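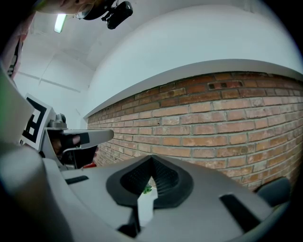
One of my grippers, from underneath. The black pad on the finger is the part that does the holding.

I look after grippers at a workshop in Imville. A gripper is a hand for a robot, except mine have handles, so a person can carry them around and pick things up. The person does the job, and a robot can learn from the way it was done. My part is keeping the fingers in good shape!

We have a nickname for the whole setup. We call it Lorklow, and I'm sorry to say I don't remember where the name came from.

I start at the fingertips. Think about the bottom of your sneakers. When they're new they hold on to the gym floor, and when they get dusty you slide all over the place. Finger pads are the same. I wipe each pad with a damp cloth, let it dry, and then press it with my thumb. If a corner lifts up, I peel off the whole pad and stick on a fresh one. (Peeling is my favorite part.)

Next come the screws. Some 40 of them go into a pair of grippers, and a lot of shaking goes on when you work with your hands all day. I try each one with a small screwdriver. I only turn until I feel it stop – if you push past that, you can crack the part underneath, and I have done that.

Then I open and close the fingers slowly and listen. A good gripper makes a soft swish. A gritty, crunchy sound means crumbs or dust got inside, so I get out my little paintbrush and sweep the slots. 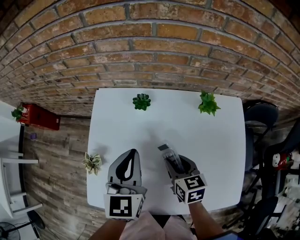 After that I check the markers, the square black-and-white patterns. A camera uses them to figure out where each gripper is and which way it's tilted. You know your best friend's jacket from across the playground, and a camera knows these patterns in much the same way. A smudge can mix it up, so I clean them with a dry cloth and make sure they aren't peeling.

The last thing is a practice run. We use potted plants a lot, and you have to be gentle with a plant! Squeeze too hard and you bruise a leaf. Squeeze too softly and there's dirt all over the table, and guess who gets the broom.

I write everything down in a notebook. My latest check was number 991, and it took two new pads and one screw.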